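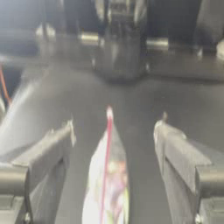
그림 3-1. 손목 카메라로 본 그리퍼 손가락과 흰색 대상물. 아직 물리지 않은 상태.

3장. 구매 계획과 예산 세우기

이 장은 스캔드게이트(Skandgate) 탁상형 양팔 작업 셀을 들이기 전에 읽는 부분입니다. 상자를 뜯은 다음에 읽어도 도움은 되지만, 발주서를 쓰기 전에 읽으면 훨씬 더 재미있습니다! 무엇을 사고 무엇을 미룰지 정하는 동안 셀이 머릿속에서 조금씩 모양을 갖추거든요. 종이 몇 장과 줄자, 그리고 실제로 다룰 물건 한 봉지를 옆에 두고 시작하세요.

설치와 배선은 4장, 시운전은 5장에서 다룹니다.

3.1 시작하기 전에 준비할 것

- 다룰 물건의 실물 견본(품목별로 상태가 좋은 것과 구겨진 것을 모두)
- 작업대 도면 또는 손으로 그린 치수 스케치
- 전원 콘센트와 네트워크 단자의 위치
- 올해와 내년 예산 구분표
- 부록 B의 견적 요청서 양식

참고: 견본은 사진으로 대신하지 마십시오. 비닐 포장재는 손으로 눌러 봐야 알 수 있는 것이 많습니다.

3.2 대상물부터 정하기

장비보다 물건이 먼저입니다. 카탈로그를 펼치면 팔 길이와 가반하중부터 눈에 들어오는데(저희도 늘 그렇습니다), 예산을 가장 크게 흔드는 것은 결국 손가락 끝에 닿는 물건입니다.

1. 다룰 품목을 모두 적고, 첫 달에 처리할 품목에만 표시합니다.
2. 표시한 품목마다 가장 좁은 폭, 가장 넓은 폭, 무게를 잽니다.
3. 표면을 세 등급으로 나눕니다. 단단함, 눌리면 돌아옴, 눌리면 그대로 있음.
4. 광택이 있는 품목에 따로 표시합니다. 조명 예산을 잡을 때 다시 봅니다.
5. 한쪽 끝이 뾰족하거나 좁아지는 품목은 어느 부분을 잡을지 견본에 펜으로 그어 둡니다.
6. 잡아서는 안 되는 부분이 있으면 다른 색으로 표시합니다.

그림 3-1처럼 끝으로 갈수록 좁아지는 물건이라면 5번을 꼭 해 두세요. 같은 물건이라도 끝을 잡느냐 아래쪽을 잡느냐에 따라 필요한 손가락이 달라집니다.

주의: 눌린 자국이 남으면 안 되는 품목은 견적 요청서의 ‘파지력 제한’ 칸에 반드시 적으십시오. 이 칸이 비어 있으면 표준 설정으로 출고됩니다.

3.3 손가락과 그리퍼 고르기

가장 즐거운 단계입니다. 손가락 한 벌만 바꿔도 셀이 할 수 있는 일이 확 늘어납니다!

1. 3.2에서 잰 가장 넓은 폭에 양쪽 여유를 더해 필요한 벌림 폭을 구합니다.
2. 기본형 판 손가락으로 잡을 수 있는 품목을 골라냅니다.
3. 남은 품목은 스태틀리(Statley) 교체형 손가락 목록에서 맞는 것을 찾습니다.
4. 목록에도 없으면 주문 제작란에 품목 이름만 적고 넘어갑니다. 형상은 나중에 함께 정합니다.
5. 팔마다 예비 손가락을 한 벌씩 예산에 넣습니다.
6. 고정 나사와 맞는 공구도 같은 줄에 적습니다.

참고: 양팔 셀에서는 두 팔에 같은 손가락을 달 필요가 없습니다. 한쪽은 잡아 주고 다른 쪽은 옮기는 작업이라면 서로 다른 형상을 권합니다.

주의: 손가락을 교체할 때는 전원을 차단하고 4장의 잠금 절차를 따르십시오. 나사를 풀어 둔 채로 그리퍼를 움직이지 마십시오.

3.4 카메라와 조명

손목 카메라는 물건에 바짝 다가가는 순간까지 함께 갑니다. 멀리 고정한 카메라만으로는 알기 어려운 손가락 사이의 간격을 보여 주니, 첫 구성에서 빼지 않는 편이 좋습니다.

1. 팔마다 손목 카메라 한 대를 기본으로 잡습니다.
2. 작업대 전체를 보는 고정 카메라를 추가할지 결정합니다.
3. 3.2에서 광택으로 표시한 품목이 있으면 확산 조명을 예산에 넣습니다.
4. 팔이 빠르게 움직이는 동안에도 영상을 써야 한다면, 견적 요청서에 ‘짧은 노출’을 표시하고 조명을 한 단계 밝은 것으로 잡습니다.
5. 무광 회색 상판을 고릅니다. 흰 물건과 투명한 물건을 함께 다룬다면 상판 견본을 먼저 신청하세요.

참고: 인쇄된 글자를 읽어야 하는 공정이라면 손목 카메라에만 맡기지 말고 판독용 카메라를 별도 항목으로 잡으십시오. 가까운 거리에서 움직이며 찍은 영상은 글자가 번지기 쉽습니다.

3.5 자리 잡기

1. 작업대가 놓일 바닥의 수평을 확인합니다.
2. 두 팔을 끝까지 뻗은 범위를 바닥에 테이프로 표시합니다.
3. 테이프 바깥으로 사람이 지나갈 통로를 정합니다.
4. 케이블이 팔을 따라 움직일 공간을 남깁니다. 여유 길이는 450 mm입니다.
5. 제어함 앞의 문이 완전히 열리는지 봅니다.
6. 비상정지 버튼을 작업자 자리에서 앉은 채로 눌러 보고 위치를 정합니다.

테이프를 붙이고 나면 동료들을 불러 그 둘레를 한 번 걸어 보게 하세요. 도면에서는 멀쩡하던 통로가 실제로는 의자 하나 때문에 막히기도 합니다.

경고: 케이블을 팔의 회전축에 감아 여유 길이를 줄이지 마십시오. 피복이 손상되어 감전이나 오작동으로 이어질 수 있습니다.

3.6 예산표 작성

예산은 2단계로 나눠 적습니다. 첫 단계에는 물건 하나를 끝까지 다루는 데 필요한 것만, 둘째 단계에는 품목을 늘릴 때 필요한 것을 넣습니다.

1단계 항목
- 팔과 제어함
- 그리퍼, 기본형 손가락, 예비 손가락
- 손목 카메라와 조명
- 작업대와 상판
- 비상정지와 안전 부품
- 설치비와 운영자 교육

2단계 항목
- 교체형 또는 주문 제작 손가락
- 고정 카메라와 판독용 카메라
- 공급 장치와 배출 장치
- 오브리지(Orbridge) 작업 기록 소프트웨어 확장

작성 순서

1. 항목마다 견적 금액, 납기, 담당자를 적습니다.
2. 소모품은 장비비와 다른 줄에 적습니다.
3. 시험용 대상물을 144개 확보하고 그 비용도 넣습니다. 시험 중에 구겨지거나 찢어지는 것까지 감안한 수량입니다.
4. 교육 시간은 금액이 없더라도 근무 시간으로 환산해 적습니다.
5. 합계를 낸 뒤, 2단계에서 1단계로 당겨 오고 싶은 항목에 동그라미를 칩니다.

동그라미가 많아도 괜찮습니다. 의욕이 있다는 뜻이니까요! 다만 첫 품목이 안정되기 전에 공급 장치부터 들이면 맞춤 부품을 다시 만들게 되는 경우가 많으니, 그 항목만큼은 2단계에 두시기를 권합니다.

참고: 주문 제작 손가락의 납기는 도면 승인일로부터 73일입니다. 9월에 가동하려는 현장이라면 역산해서 승인 날짜를 먼저 정하십시오.

3.7 견적 요청 보내기

1. 부록 B 양식에 3.2부터 3.6까지의 내용을 옮깁니다.
2. 견본에 품목 이름표를 붙여 한 상자에 담습니다.
3. 펜으로 표시한 파지 위치가 지워지지 않도록 견본을 한 개씩 따로 쌉니다.
4. 양식 사본을 상자 안에 넣고 발송합니다.
5. 접수 번호를 받으면 예산표 맨 윗줄에 적어 둡니다.

견본 검토 결과에는 품목별 파지 영상과 추천 손가락이 함께 들어 있습니다. 받으시면 예산표를 옆에 놓고 같이 보세요. 내 물건이 처음으로 잡히는 영상은 몇 번을 봐도 신납니다.

문의: 적용기술팀 야쿠부 오모레기에(Yakubu Omoregie)
개정일: 2024/12/04
다음 장: 4장 설치와 배선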